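Unser Tisch ist da!

Nach 649 Kilometern im Transporter steht er endlich in der Werkstatt in Clorkholm, und ich könnte den ganzen Tag nur mit der Hand darüberfahren. Thomas Guerra und Nives haben ihn zu zweit die Treppe hochgetragen (drei Pausen, ein eingeklemmter Finger, viel Gelächter). Ein paar Eindrücke für alle, die am Umzugstag nicht dabei sein konnten – zum Vergrößern einfach anklicken.

Die Maserung
Diese Wellen! Rötlich braune Linien, die sich in langen Schlaufen quer über das Holz ziehen, dazu ein ganz sanfter Schimmer. In der Mitte das Kabelknäuel, schwarz und weiß ineinander gewickelt, das Osvaldo noch entwirren will.
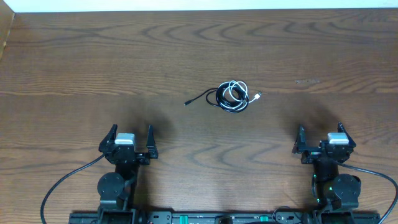
Wie es weitergeht
Als Nächstes kommen die Hocker von Dadano, die Tiziana schon im Januar ausgesucht hat. Danach wird geölt, zwei dünne Schichten, dazwischen gut trocknen lassen. Ettore schwört auf Leinöl, ich bin noch für Hartwachs – schreibt uns gern, was sich bei euch bewährt hat! Neue Bilder gibt es, sobald die Hocker stehen.

Eingestellt am 1. Okt. 2019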